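3.2 Task and demonstrations

The fish sorting task (Clastora set, task 9) uses two arms, a blue tub with shallow water, a net and two buckets, one green and one pink. Operator drives both arms by remote control. One arm holds the net, color of the fish decides the bucket.
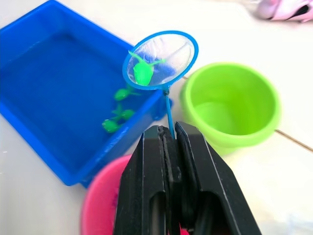

3.3 Collection

We recorded 100 demonstrations, all by T. Uchida, after over 2000 seconds of practice that we threw out. Tub steadied by the left gripper in part of the set – we did not fix this in the instructions, maybe we should of.
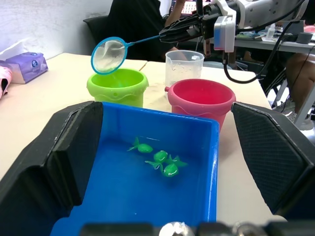
Figure 4. Left wrist view. Tub between the fingers, net in the other gripper above the green bucket.

Wrist views matter most at the scoop. Mesh is close to invisible against the blue, so the rim is what the operator steers by.
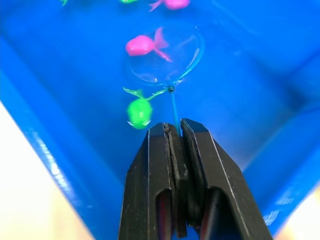 Episodes where a fish was dropped were kept and tagged, 23 in total. Takagi relabeled the tags in January. The head view was used mainly to check the transfer, with net, tub and both buckets all in veiw. 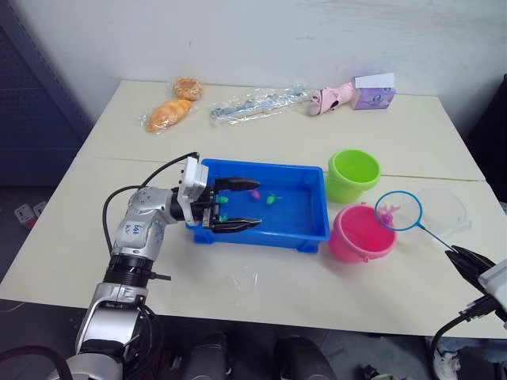

Segment borders are set by hand – reach, scoop, carry, tip. Carry is the longest and varies most between episodes.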